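Snack tray (workplace)

From the Zallham Encyclopedia of Domestic and Office Things

A snack tray, also called a desk tray, share tray or biscuit tray, is a shallow open container in which small wrapped snacks are set out for several people to take from. The term covers both the container and the arrangement, and writers on the subject do not always say which of the two they mean. Snack trays are found in offices, workshops, classrooms, staff rooms and waiting areas. A good many benefits have been claimed for them, including tidiness, smaller helpings and friendlier colleagues. The evidence for most of these is thin.

Name

"Snack tray" is the usual English name, though in Britain the same thing may be called the biscuit tray even when there is not a biscuit in it. Suppliers of office goods prefer longer names, among them "sharing station" and "refreshment point". These appear mainly in catalogues and seem not to have caught on in speech. The wall-hung wire version is sometimes listed separately as a snack basket. Whether it deserves a separate entry is doubtful, as people appear to use it in much the same way.

The container

Most snack trays are rectangular, with low sides and a flat base. White and clear plastic are common, as are metal and bamboo. Very few were made for the job. Cutlery trays, drawer dividers, seed trays and the lids of storage boxes all turn up in use, and a tray sold as a snack tray is often hard to tell from one sold as a stationery tray at a lower price.

Low sides make it easy to see what is left. They also let light packets slide out when the tray is knocked. Makers have answered this with ribbed bases, rubber mats and raised lips. The firm Nonix sold a tray with a moulded rim which its leaflet described as "spill-proof". Hatsue Ishida, in her handbook Small Things on Desks, tried one with foil packets and wrote that it was spill-proof "provided that it is left alone", a property it shared with a dinner plate.

Trays with fixed compartments are meant to keep one flavour apart from another. They work well on the day they are filled. After that, packets tend to be dropped back wherever there is room, and a compartment that has run out becomes a home for paper clips and empty wrappers.

Contents

The usual contents are single portions in sealed foil or film: nuts, rice crackers, small biscuits, dried fruit, boiled sweets and chocolate. Loose food is rare in shared trays for plain reasons of hygiene. Fresh fruit is put out from time to time, usually in a bowl, and is often the last thing to go.

Foil packets hold their shape poorly and do not stack. A handful put down flat will spread, and a tray that looks full may hold fewer packets than it seems to, much of the space being air inside the wrappers. Suppliers state capacity in packets, which is of little use without knowing the size of packet. The Nukum wide tray was sold as holding up to 200 portions. Sadao Yoshida, writing in a trade newsletter, could fit 65 ordinary cracker packets in it before they began to fall over the side. The firm replied that the larger figure referred to wrapped mints.

Colour

Wrappers for small snacks are often red, yellow, orange or pink, and it is widely repeated that these colours make people hungry. The claim is normally made without a source. A simpler account is that bright packets are easier to spot on a pale table and easier to tell apart. Even this has limits, as red may stand for chilli in one range and for strawberry in the next. People who refill trays commonly sort by colour for the look of it. No practical gain from doing so has been shown.

Portion size and the "small packet" argument

The most common argument for the packet tray is that people eat less from small packets than from a large bag. Its supporters point out that opening a second packet takes a decision, where reaching into a bag again does not. Critics answer that a very small packet hardly registers as food, and that two or three may go in the time it takes to read a message.

Natsumi Morikawa kept a record for one shared tray at an accounts office in Chiba, first with large bags tipped into a bowl and then with single packets. She found no clear difference by weight. Her record covered 11 people, some of whom knew that it was being kept, so it settles very little in either direction. It has since been quoted both as proof that packets do not help and, by at least one supplier, as proof that they do no harm.

What packets certainly produce is more wrapping. This is seldom mentioned by those who recommend them.

Placement

Advice on placement is plentiful and contradictory. One school puts the tray in the middle of a shared table, where everyone can reach it. Another puts it at the end of a room, on the theory that walking a few steps cuts down on idle eating. A third hangs baskets on the wall to keep the table clear, which does free the surface and also puts the contents out of sight of anyone seated below.

In ordinary use the tray ends up beside whatever else the table is for, and its contents do not all stay in it. Packets lie next to calculators, notebooks and small display boards, partly in the tray and partly loose on the tabletop. Guides to office tidiness treat this as a fault. It might as easily be taken as the normal state of a snack tray, since the neat version is met with chiefly in catalogues.

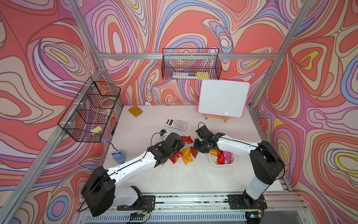
The message board

A small whiteboard is often stood near the tray, on an easel or against the wall. It is supposed to carry notes such as what has run out, who last paid and which packets contain nuts. Mitsuko Kobori, who collected office notices over several years, found that such boards were written on heavily in their first weeks and afterwards left blank or left unchanged. An out-of-date note about nuts is worse than none, and anyone with an allergy is better served by the print on the packet itself. Kobori was also unable to find a case in which a written reminder to pay had a lasting effect on payment, although she admitted that she had not looked for long.

Paying and refilling

Three arrangements are usual. The employer pays, the users pay into a tin, or people bring in what they like. Each is described by its supporters as the fairest. Under the first, the contents tend to be chosen by somebody who does not eat them. Under the second, the tin runs short, and the shortfall is put down to dishonesty when forgetfulness or poor adding-up would explain it just as well. Under the third, supply is uneven, with a glut after holidays and little in between.

Calculators and running totals have been brought in to manage the second arrangement. The sums involved are small enough that the time spent on them may be worth more than the missing money. Tihomir Ionescu put this point in his pamphlet The Cost of a Biscuit, and recommended raising the price of each packet slightly and giving up the record altogether. Replies to the pamphlet mostly objected to the higher price.

Cleaning

Sealed packets keep crumbs to a minimum, and for this reason trays are often said to need no cleaning. Dust, torn corners of foil and the odd burst packet say otherwise. A plastic tray can be washed in warm soapy water and dried before it is refilled. Wire baskets collect less but are slower to wipe. Antibacterial liners are on sale for both, and it is not clear what they add to a tray of sealed food that is washed now and then.

Older packets sink to the bottom when new ones are tipped in on top. Emptying the tray before refilling it deals with this. The alternative, a sloping tray that feeds from the back, was offered for a time by Nukum and was dropped from its list by March 2025. Owners complained that flat foil packets jammed in it.

Social effects

Writers on office life have credited the snack tray with breaking down barriers between departments, encouraging chance talk and improving morale. Most of these accounts come from firms that had lately bought one. People do meet at a snack tray, as they do at a sink or a printer. Whether they say anything useful there has not been studied with much care, and the studies that exist rely on asking them.

See also

Biscuit tin; Drawer divider; Honesty box; Portion pack; Tea round; Wire basket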